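Small round tables in a big cold room — cloths or no cloths?

viorica_stoica
Hello all, long post, sorry in advance! I have been put in charge of the sitting corner at Dirnow, which some of you will know is one big hall with a metal ceiling and not much else going for it. We open the corner in September for coffee mornings and I would love it to feel a bit like somebody's front room. I've got mismatched little tables, a gold wire chair I'm very fond of, artificial flowers, and a pile of checkered cloths. My question is whether the round light-wood table should have a cloth too, or whether I wipe it down and leave it bare. I keep going back and forth.

hallway_pat
Bare, bare, bare. I looked after 15 tables in a tearoom for 9 years and the round ones always looked silly in a square cloth, with the corners hanging down and catching on people's knees. A nice pale top is worth showing off. Wipe it with a barely damp cloth, dry it with a second one, and you're done in a minute.

Eskildsen80
I have to disagree with Pat, friendly as ever. In a big hall everything echoes, and a cup going down on a bare top sounds like a dropped plate. A cloth takes the edge off that. You can get round ones too, you know! I bought mine at Helter and they have been through the wash more times than I can remember.

hallway_pat
A cloth on one little table is not going to fix an echo, my dear. Cushions and a rug, maybe.

Eskildsen80
Well, it fixed my nerves, so I'm counting it.

mint_and_moss
Can I put in a word for the flowers? Artificial ones are fine (I have them all over the house) but they do gather dust, and pink and peach show it faster than you'd think. I go over mine with a dry paintbrush while the kettle is on. Also, don't put every vase on a table. Keep one low down beside a chair and people have somewhere to set their cake.

viorica_stoica
You are all so kind, and I see we're nowhere near agreeing! I do have two vases, the pink and peach bunch and a smaller one with pale yellow flowers, so I'll play about with where they go. As things stand the checkered cloths are on the side tables and the round one is still bare.

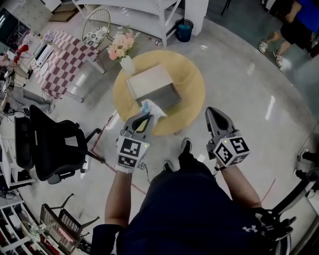
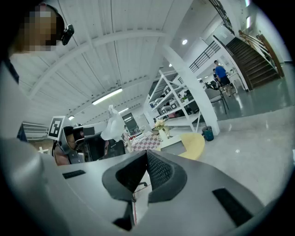
The sitting corner with its checkered cloths, flowers and round seats, first from close to the round table and then with the hall ceiling overhead

mint_and_moss
Oh, that black and white cushion on the gold chair is lovely! I'd leave the round table alone so it doesn't have to compete with all those checks.

Eskildsen80
Still voting for a cloth — a plain one, if the checks are too much. I'll measure mine tonight and send you the size.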